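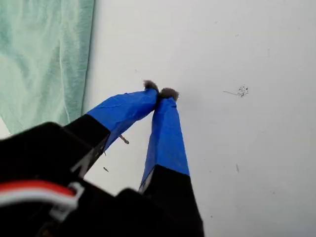 Ilano Foot and Heel Balm with Oat and Sweet Almond

200 ml jar

The Ilano balm is made for feet which are dry, tired or rough at the heel. It is a thick balm, more like soft butter than like a lotion, and it needs a minute or two of rubbing before the skin takes it in. Many customers tell us that they use too much the first time. For both feet you need an amount the size of a hazelnut, and for very rough heels a little bit more.

The base is sweet almond oil and shea butter, with oat extract, beeswax and 17% glycerin. The oat gives a calm feeling to skin that is itchy from winter socks or from standing all day in closed shoes. The beeswax stays on the surface and holds the moisture inside. We put a small quantity of peppermint oil in it, so the feet feel fresh after you apply it, but the smell is light and goes away before morning.

How to use

Wash the feet in warm water and dry them well, also between the toes. Take the balm with clean fingers or with a small spatula and massage it from the toes to the heel. At night you can put on cotton socks over it. Do this every evening in the first 2 weeks, and later when you feel the need.

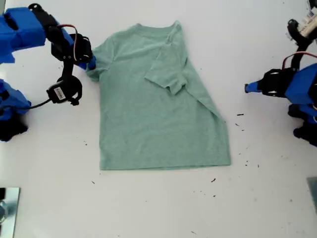 If you use a foot file, use it before the balm and on dry skin. Filing after the balm does not work well -- the skin becomes too slippery and you can take off more than you wanted. Please do not put the balm on open cracks or on broken skin, and wait with it if you have just shaved or waxed the legs. The floor can also be slippery under bare feet, so sit down until the balm is absorbed.

Ingredients

Sweet almond oil, water, glycerin, shea butter, beeswax, oat kernel extract, cetearyl alcohol, peppermint oil, vitamin E, preservative. Contains nut oil. The balm is not vegan. Customers who want a product without beeswax can look at the Plulberg Foot Cream, which is lighter and comes in a tube.

Storage

Keep the jar closed and away from the radiator. In a hot room the balm can become soft and show small grains when it is cold again. This is only the shea butter and you can still use it. After opening, please finish the jar in 12 months.

Good to know

Since January the jar has a wider lid, which is easier to open with oily hands. The recipe inside is the same. The old jars with the narrow lid are still in some orders until our stock is finished.

The balm is also part of the Aramano Evening Set, together with the foot soak and a pair of cotton socks in size 36 to 40. The socks are not sold separately at this moment.

Share this product (17) Comments (2)

Contact: Buzatu Body Care, customer desk | Copyright Buzatu Body Care | Page updated 08/03/2023 | Back to top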